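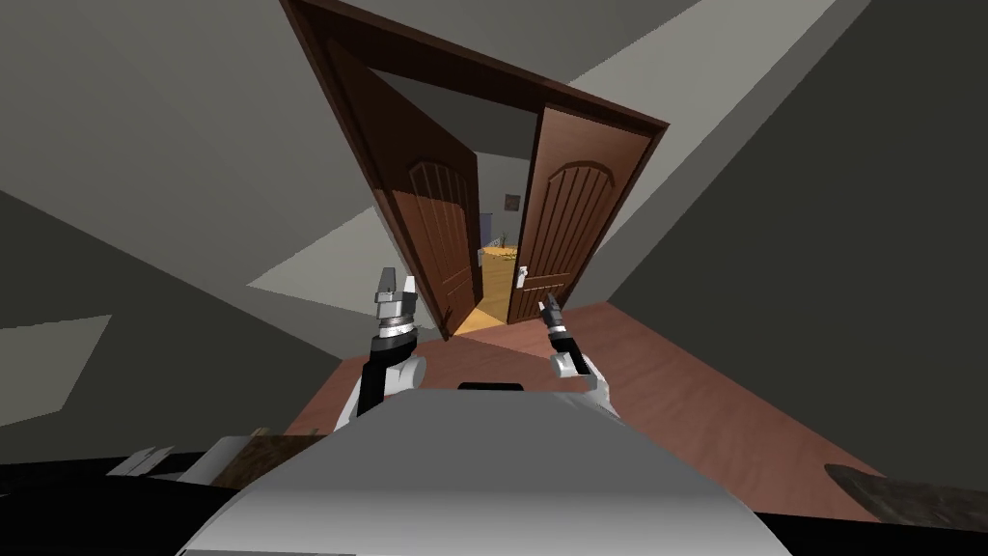
The Office of Simulated Trials at Multden convened on 6 February 2023 to determine which gripper would be issued to the Gakora household unit. Corinne Rosenthal presided. The matter before her was a door.

Two candidates had been submitted. The Posdale gripper was broad and had a long record of service. The Hanrahan gripper was narrow, and its manufacturer had enclosed a letter of regret with the specifications. Each was to operate the lever, release it, and withdraw without contact with the panel.

The Posdale completed 1,000 trials with 40 faults. The Hanrahan completed the same number with 9. Rosenthal entered both figures and asked that trial 2,931 be replayed, although the program had ended at 2,000.

The technician replied that no such trial existed. He then found it in the log.

In the replay, the unit approached the door and stopped. The Hanrahan gripper rose to the height of the lever and remained there, closed, for the length of time a visitor waits after knocking. The lever went down from the other side.

Rosenthal watched the replay twice. Under "Result" she wrote that the door had been opened. Under "Gripper used" she left the line blank, signed the form, and directed that the Hanrahan be issued in December.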